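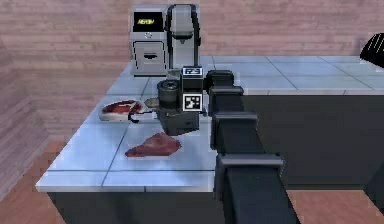
Nekness Open Day: robot kitchen demonstration
Pre-opening safety checklist, with comments
Form 484, walk-round completed June 2020
Area: Calley Room, ground floor, and the corridor outside it
Exhibit: Cloltau simulated kitchen, shown by Görtz

Marking: OK / Not OK / Does not apply. Comments are compulsory for anything marked Not OK and were discouraged for everything else. I have commented anyway.

The form was written for exhibits with moving parts. Cloltau runs on a workstation and a large screen, with a control desk where visitors can steer the arm themselves, so several sections had to be read generously. The physical arm is not coming until the September visit and will need a form of its own.

SECTION A. ROOM AND ACCESS

A1. Main doors open fully and stay open.
Not OK. The left door opens fully and stays open. The right door opens fully and then has second thoughts. Hook needed. A chair is not a hook, and the chair that was being used as one has gone back to its table.

A2. Fire exit clear on both sides.
OK on the inside. Outside there was a stack of folded display boards leaning on the door, labelled DO NOT LEAVE HERE. Moved while I waited.

A3. Fire exit sign lit.
OK.

A4. Maximum number in room displayed.
OK. The notice says 8, including the presenter. Visitors will be let in from the corridor in turn. Please don't let people in because they look sensible.

A5. One-way route marked on floor.
Not OK. The arrows come in at the main doors, go past the screen, and then point at a radiator. The last two want lifting and turning towards the side door.

A6. Wheelchair access to the control desk.
OK after changes. The desk was too high to get knees under, so it has been swapped for the one from the sign-in area. The sign-in area now has the high one and nobody has to sit at it.

A7. Hand gel at entrance and exit.
OK at the entrance. The exit dispenser is present, and empty.

SECTION B. ELECTRICAL

B1. All equipment tested and labelled.
OK for the workstation, screen and control desk. The fan heater under the presenter's table has no label. It is June. Taken away.

B2. No extension lead plugged into another extension lead.
Not OK on arrival. OK on leaving. I would like to think it will still be OK on the morning.

B3. Cables covered where people walk.
OK. Rubber cover across the front of the screen, taped at both ends. The tape on the window side is already curling and should be done again on the day.

B4. Screen secured against tipping.
OK. Stand is weighted and the wheels lock. Lock all 4 wheels, please, including the one at the back that means getting down on the carpet.

B5. Ventilation to workstation.
Not OK. The workstation had been put inside a cupboard "so that it looks tidier". It was extremely warm in there and the fan could be heard from the corridor. Now out on the table, where it looks untidy and works.

SECTION C. THE EXHIBIT

C1. Exhibit matches the description supplied.
OK. The description says "a robot arm handles food on a kitchen worktop". There is a black arm with a gripper and a tiled worktop. There is a coffee machine at the back. Food provided includes steak, both plated and straight on the tiles.

C2. Food hygiene arrangements.
Does not apply. No food is present in the room in any form that could make anybody ill. The form insists on a fridge temperature and I have written a dash.

I did ask Görtz to have a line ready about raw meat, as families will be coming through and somebody's grandparent is bound to bring it up. The presenter's suggestion was that the meat is "only polygons". Something friendlier is wanted.

C3. Robot start-up area checked.
OK. Cloltau lets the presenter look round the simulated room before anything is moved. We went through the views one by one, including the ones that have mostly wall in them.

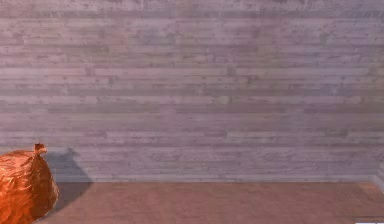 Picture: Cloltau simulation, Görtz / Nekness Open Day

The floor view was the one I asked to go back to. Along the plank wall there is a tied orange bag standing on the floor, and the question on the form is "Are there any items on the floor within the working area?" I marked OK, with a note that the bag is part of the simulation and can't be fallen over by a member of the public. There was some discussion of whether it ought to be marked Does not apply. We had that discussion for longer than we spent on the fire exit.

C4. Emergency stop fitted and tested.
OK. A red button is fixed to the control desk and freezes the simulation. Strictly speaking there is no emergency it could stop, but visitors will expect one and children will certainly press it. Pressed repeatedly during the check. The picture froze each time. Restarting takes nearly 2 minutes, so the presenter should have something to say while it happens.

C5. Guarding around moving parts.
Does not apply this time. A rope barrier had been put out in front of the screen and I have left it there, as it keeps noses and ice lollies off the glass. It also gives the queue somewhere to stop.

C6. Speed limited during public operation.
OK. The arm is set to the slow profile. With the fast profile the steering is very twitchy and the first visitor of the day would be discouraged. The profile menu should be locked. It was locked when I left, and the password was on a sticky note on the screen, and then the sticky note was in my pocket.

C7. Operator can see the whole task.
Not OK on the first try. From the desk the window light fell right across the lower half of the screen, where most of the work goes on. Blind pulled down. Blind came down, all of it, with its bracket. A temporary blackout cloth has been hung and the bracket reported to the building office.

C8. Demonstration run through from start to finish.
OK. Watched twice from the visitors' side of the rope. The gripper is taken to the steak nearest the front of the counter, low down, with the fingertip coming in at the lower edge of the meat. This is the part people will want to see, so the presenter should stand on the other side of the screen from where they stood for me.

The fork and the slice of bread are not used in the run. Someone will ask for a sandwich. The answer is that the task list for the day is short and the sandwich isn't on it.

C9. Flashing or flickering images.
OK. None during normal running. There is a short flicker when the view is changed quickly, so change it slowly and warn people at the door if that can't be managed.

C10. Noise.
OK. The simulation has no sound. A music track had been added to it. The music track has been taken off again, by agreement, although the agreement was a bit one-sided.
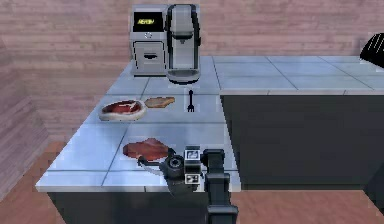
SECTION D. PEOPLE

D1. Presenter briefed on evacuation.
OK. Knows the route and the meeting point. The meeting point is the far end of the car park, by the recycling banks. It is not the café, which was the first answer.

D2. Shared controls cleaned between users.
OK. Wipes are on the desk with a lidded bin beside it. The joystick has a rubber gaiter that holds fluff and crumbs, so go round it properly. Wipes only, as the spray gets into the buttons and then the arm goes left by itself.

D3. Queue managed in corridor.
Not OK. The corridor marks were laid out from the Calley Room backwards and meet the marks for the toilets coming the other way. One of the two queues has to bend. I suggest ours.

D4. Seating for those who need it.
OK. Two chairs by the side wall. One is the former door stop.

D5. Lost child procedure displayed.
OK. It is behind the blackout cloth. Please move it.

D6. First aid kit present and in date.
OK for the kit. The eyewash is out of date and should be replaced, and the plasters have been visited by somebody with a large dog-shaped stamp.

SECTION E. TO PUT RIGHT BEFORE DOORS OPEN

Hook for right-hand door (A1)
Turn the last floor arrows (A5)
Refill exit gel (A7)
Retape cable cover (B3)
Blind bracket, or a better cloth (C7)
Move corridor queue marks (D3)
Lost child notice to somewhere it can be read (D5)
New eyewash (D6)

Result: may open once the above are done and initialled. Leave this copy on the control desk, on the side away from the wipes.

Carried over to September: guarding, real emergency stop, floor loading, and the question of where an actual arm goes in a room that currently struggles with a cupboard.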